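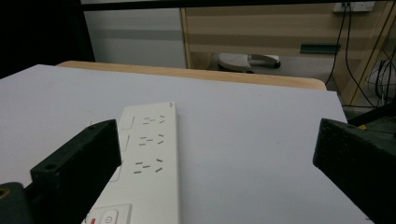

Nabil Nseir wrote to me in January to say the file was lovely but he had no idea what half the columns meant, and could I please put a readme in the folder before he lost another evening to it. Fair enough! He also wanted to know why the kettle seemed to be in there twice. I'll get to the kettle.

Widside household electricity readings, readme

What's in the folder

One big table, readings.csv, and two little ones, things.csv and notes.csv. The big table has 277 rows. Each row is one appliance left on a plug-in meter for one full day, from seven in the morning to seven the next morning. All of it comes from our house in Widside, which is a mid-terrace with gas heating and too many lamps.

I started because our bill went up and I wanted somebody to blame (I was hoping for the fish tank). Then I rather got into it, and my sister asked for a copy, and her neighbour asked for a copy, and now we're here.

The columns

thing: what was plugged in, in my own words. "Old lamp" is the one on the landing and "good lamp" is the one by the sofa.
room: kitchen, front, back, landing or loft.
kwh: what the meter said at the end of the day, typed in exactly as it showed.
peak_w: the highest wattage the meter caught. Blank for the first few weeks, when I hadn't found that button yet.
who_home: how many of us were in the house that evening. It matters a lot more than I'd expected, mostly for the telly.
meter: T or M, see the next bit.

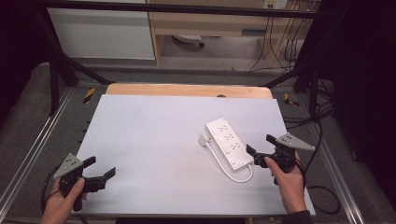
T is the Tundier meter and M is the Mansour. I bought the Tundier first and it did everything until the display went funny, so the Mansour takes over partway down the table. I ran both on the fridge for 13 days to see whether they agreed. They mostly do, though the Mansour reads a touch higher on anything very small, like a phone charger doing nothing. I haven't corrected for it. If you only care about big things, ignore the column altogether.

Now, the kettle. There are two! "Kettle" is the one we had at the start and "kettle Wutach" is the one that replaced it, named after the make on the bottom. Please don't add them together as if they were running side by side, which is what Nabil had done, and why his version of our kitchen looked like a café.

Things that are a bit wrong

The freezer was defrosted halfway through and its numbers before and after don't look like the same freezer. I've left both lots in.

Rows with room set to loft are all the dehumidifier, and it ran on a timer, so don't read anything into the time it spent off.

I missed 26 days completely. We were away for some and I just forgot the others. They aren't in the table as zeros, they simply aren't there, so watch out if you're drawing a line graph.
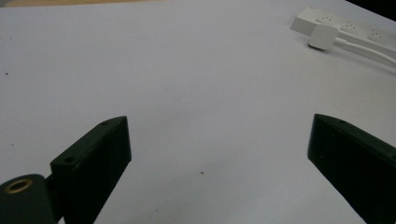
The peak for the toaster says 900 every single time. I've checked it more often than I'd like to admit and that really is what it shows.

The washing machine, oven and shower aren't in here at all. The oven and shower are wired in, and I couldn't get behind the washing machine without taking a cupboard door off.

Using it

Do what you like with it. Put it in a school project, make a chart, tell me off about the tumble dryer. If you pass it on, please keep this readme with it so the next person doesn't get caught by the kettles. The commas are proper commas and the decimal points are full stops, so it should open in any spreadsheet.

If you spot a mistake, add a line to notes.csv with the row number and what you think it should be, and send me the file back. I go through them when I get a quiet evening. The fish tank, by the way, is row 41 onwards, and it's hardly anything.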